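Operations > Service Desk > Mukbridge > Packing Cell 5

Status: Open, awaiting shift sign-off
Raised by: Ashton Bolger, Pundthorpe site
Comments (5) | Shares (0)

Fault as reported: Arm on cell 5 stops short of the part and waits for an operator to confirm. Packers on the late shift are confirming by hand each time, and two of them have asked whether this is now part of the job.

Log export covers 1,766 cycles. Over 30 of these ended in a manual confirm. All were on the late shift. None on earlies.

Checked the approach speed and the part list. Both match the Stutent release notes. Restarted the controller, no change. Ran the same job in simulation with the arm on a plain table and a single part to reach for.

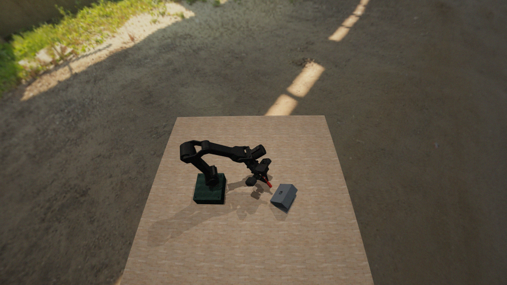 Compared the settings between shifts. The late shift profile still carries the confirm step from training in March, when every pick had to be approved by a person. Earlies had it removed. The late shift was never told it could be.

Removed the step on a copy of the profile. Not yet live -- the packers' duties sheet lists "confirm pick" as a task with 15 minutes per shift set against it, and Rewi planning uses that figure for break cover. If the step goes, the cover goes with it unless the sheet is changed first.

Action: planning to reissue the duties sheet. Late shift lead to agree where the time moves to (labelling has been suggested). Profile to be switched once both are done.

Workaround until then: confirm at the panel as now. Do not reach into the cell to nudge the part.

Saturday, December 10, 2022: sheet sent to planning, no reply yet. Ticket stays open.

Contact the service desk | Back to top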